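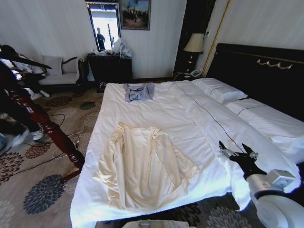

January 10, 2019

Arrived in Grumeston after dark. Train from Kultport held at the junction for a signal fault, then ran at reduced speed the rest of the way. Checked in, ate a cheese roll, slept badly. The radiator has two settings and both are the same.

Site work started at first light. The Dekker recorder in the pump house had logged a full set overnight, with one gap shortly before dawn when the supply dropped out. The backup battery should have carried it. I measured the battery under load and it sagged badly, so I swapped it for the spare and wrote the change in the site book. The old one goes back to Titden with me for a proper discharge test.

Well 6 is the one that bothers me. The level fell steadily through the morning while the two wells on either side of it held flat. Either the packer is leaking or the transducer is drifting. I pulled the transducer, hung it in a bucket of known depth and got a reading that was low but stable. Put it back, same slope as before. That points to the packer, though I would want a second transducer in there before saying so in writing. Titden has one on the shelf, last calibrated in June.

Ran the step test in the afternoon at 100, then 300 liters a minute. The first step was clean. The second took longer to settle than the old report says it should, and the discharge water came up cloudy for the first part of it. Took bottles at the start, middle and end. I did not go on to 1000. The hose coupling was weeping at the lower rate and I had only one spare gasket, the wrong size.

Note for next time: bring gaskets in both sizes. Also the long tape. The short one does not reach static level in the east well and I had to tie on a length of cord, then subtract the knot.

Conductivity meter read high against the standard this evening. Cleaned the cell, repeated, still high by the same amount. Will apply a correction to today's numbers and mark them in the file -- no point redoing the bottles.

Supper was soup in the bar downstairs. Typed up the step test afterward and plotted drawdown against log time. The late part of the second step bends downward, which could be a boundary or could be the clogged screen the last crew complained about. The recovery data should separate the two, and the recorder is running on it now.

Boots on newspaper by the door. Pump house key is in the left coat pocket.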